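Why I'm hooked on candidates' nights

Print this post | E-mail to a friend

I went to my first all-candidates' night in June and I've been boring my family with it ever since. Two and a half hours on a stacking chair in the Clorkano community hall, and I would have stayed for two more!

If you've only ever watched politics on a screen, you have no idea how different it is when the person answering is close enough to see you roll your eyes. There were 80 chairs out and people standing along the back wall by seven. My neighbour Inna Hutsuliak had a question written on the back of a seed packet, all about the bus to Tostitz, and she got to ask it first (she was very pleased, and so was I).

The best part was the format. Each candidate had 95 seconds per answer and then a bell went, and it didn't matter who you were or how good your signs looked. You'd be amazed how much of a stump speech falls away once there's a bell. One fellow spent his whole time thanking the organisers and never got to the bus at all!

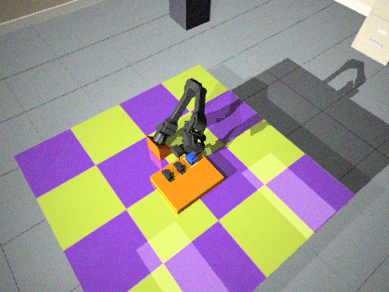 Danish Shaikh, who I had pretty much written off from his flyers, turned out to be terrific. Someone asked him about the rink and he said he didn't know what the repairs would cost, but he'd find out and post the number. A politician saying "I don't know" in front of a full hall! I nearly clapped. He won his spot on my maybe list right there, and I'm not even on his side on the rezoning.

I don't want to make it sound like we all hugged. There was a fair bit of grumbling over taxes, and a man in my row disagreed with every single thing I muttered. Then we shared the last date square and talked for ages about his grandkids' soccer.

The ward came down to 16 votes last time, out of nearly 2,000. Think about that next time you figure yours won't count. So find out when yours is on, bring a sweater, and get your question in early. I've already got mine ready for the next one, and it's about the rink.

Recent posts
My lawn sign rules
Reading the town budget with a pot of tea
Advance voting: quick and painless

Contact | Copyright, all rights reserved | Back to top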